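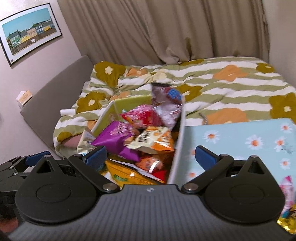

She packs on the bed. Always the bed, never the floor, "because then I can't leave it half done, I have to sleep there." Her brother is two time zones off, working a season at Geltside, and every month or so a box of snacks goes out to him. 142 boxes over the years if you count the ones she used to send to their cousins, and she does have a list, in the back of an old school planner.

We talked at her place, a little after 3, with the kettle going. I had meant to ask about postage. We got to postage eventually.

How did it start? "He called and said the store there had crackers and soup. That was it. Crackers and soup. So I went to Karunaratne and spent way too much." Karunaratne is the corner grocery, two streets down, good for the spicy stuff and for the sweets their mother used to buy. She still goes there first. Then the supermarket for whatever is on offer.

On what goes in: bags, mostly. Chips, puffed things, nut mixes, little cakes in wrappers. "Cans are heavy and he never opens them. I sent a jar once. Once." The jar was lime pickle. It got there, most of it, but the lid had worked loose and everything else in the box had to be wiped down. No glass since then.

The order matters to her more than I expected. Flat and hard things on the bottom, cookies standing on edge along the sides. Chip bags last. "People put the chips in first becuase they're big. Then you're squashing them with everything else." She won't let the air out of a bag either, which she has seen people do, with a pin. "That's just a bag of stale chips then, isn't it."

Does she line the box? Usually. Leftover gift wrap, tissue, whatever's in the drawer. A plain box looks sad to open, she says, and she'd rather spend two minutes on it. She likes a bright color. He has never mentioned the lining. She asked him about it once and he said what lining.

The boxes themselves she gets second hand. Neighbors leave them by her door now. Anything from Hirka is good, the shoe people, the sides are thin but they hold their shape. Nothing that had detergent in it. "You can taste it. Even through the packet, I swear you can."

She fits things, takes them out, fits them again. Sometimes 5 goes before the lid closes properly. Small packets get pushed down into the corners at the end, and if there's a gap left she fills it with hard candy, loose, by the handful. Her biggest was 205 ounces on the kitchen scale, done in two halves, and she has not gone near that since. The postage was "rude."

So, postage. She pays by weight and sends it the slow way, about a week. Chocolate only from October to March. Writes the address on the inside flap as well, in case the label comes off, and puts a note on top, folded small. What's in the note? "Gossip." Such as? "He's on Tinder again and our aunt knows."

Does he ever send anything back? A long pause there. He sent her a T-shirt. And he sends the empty boxes back to her sometimes, flattened, in a big envelope, wich costs more than a new box would. She keeps them under the bed and hasn't told him to stop.

The next one goes out as soon as she can find more of the tamarind ones. Karunaratne had run out. She was going to try again before they closed, and she was looking for her shoes when I left.

Contact | Copyright, all rights reserved | Back to top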